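Berkwood Dining and Leisure Precinct
Visitor Offers Program: Progress Report to the Program Funder
Reporting period: second half-year, ending June
Prepared by: Nelli Saarinen, Program Manager

1. Purpose of this report

This report sets out progress against the funding agreement for the Visitor Offers Program. It covers merchant participation, redemption of offers, expenditure matters requiring the funder's attention, and work planned for the next period. It should be read with the financial statement supplied separately by Gilmar Fagundes.

2. Background

The Program was established to increase weekday evening trade in the precinct by means of a single pass, the Berkwood Evening Pass, which visitors collect at no charge and present at participating venues. Each venue sets its own offer within the limits agreed at the outset: a reduction on the bill, a complimentary dish or drink, or reduced entry to an attraction. Offers apply from 5 pm until close.

3. Merchant participation

Ten venues were participating at the close of the period, which meets the target in the funding agreement. Two of these joined during the period: Grivis, a family restaurant at the northern end of the precinct, and Paiva, a dessert bar licensed for late trading. Both were recruited by Daiane Lins, who has also taken over the regular merchant visits.

One venue asked to vary its offer after finding that a complimentary main course was being claimed by large groups on separate passes. The offer was changed to one complimentary main per table, and the wording on the pass website was amended the same day. A small number of complaints were received from visitors who had relied on the earlier wording. Each was answered in writing and the venue honoured the original offer in those cases.

4. Redemptions

Venues recorded 1,694 redemptions in the period. The attractions performed more strongly than the Program had forecast, particularly the indoor mini golf centre, while take-up at the two cafés was poor. The cafés close early and their offers are available for a short part of the evening only. Mr Fagundes has recommended that they be permitted to start at 3 pm, and the funder's agreement to this variation is sought under item 7.

Redemption figures are drawn from venue tallies entered by staff at the counter. Two venues submitted their tallies late, and one had recorded declined passes together with accepted ones. The figures given above have been corrected for this. 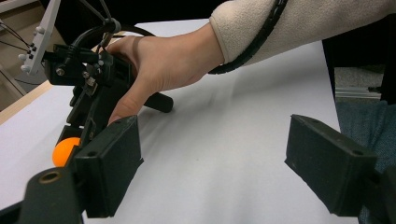

Small orange ball held in a black gripper device.

5. Systems and publicity

The pass website was moved to the Rirnel booking platform during the period. The move took longer than planned, as the existing merchant listings had to be re-entered by hand and checked against signed offer forms. Visitors can now filter offers by venue type and by hour, and can see before leaving home whether a booking is needed. Conditions appear on the same page as the offer — previously they were held in a separate document that few visitors opened.

Printed pocket guides were distributed through the library, the visitor centre and the motels on the highway. A reprint will be required to include Grivis and Paiva. Until then, an insert is being supplied with the remaining stock.

6. Matters of concern

Staff turnover at the venues continues to affect the Program. New counter staff are not always told about the pass, and visitors have on occasion been refused an offer to which they were entitled. Everaldo Lins has prepared a one-page guide to be kept beside each till, and six venues have put it into use. The others will receive theirs at the next merchant visit.

The lighting along the riverside walk also remains unsatisfactory. Merchants at that end of the precinct consider that it discourages visitors from moving between venues after dark. The matter lies outside the Program's scope but has been referred to Nivaldo Portela at the council's works office, and a reply is awaited.

7. Decisions sought

The funder is asked to approve:
An earlier start time of 3 pm for café offers.
Transfer of the unspent photography allocation to the reprint of the pocket guide.

8. Next period

Work will centre on the winter menu promotion, for which participating restaurants have been asked to submit set-price dinners. A short visitor survey will be offered through the website to pass holders who have redeemed at least one offer. Merchant agreements fall due for renewal towards the end of the period, and draft terms will be circulated to the funder for comment before they are issued to venues.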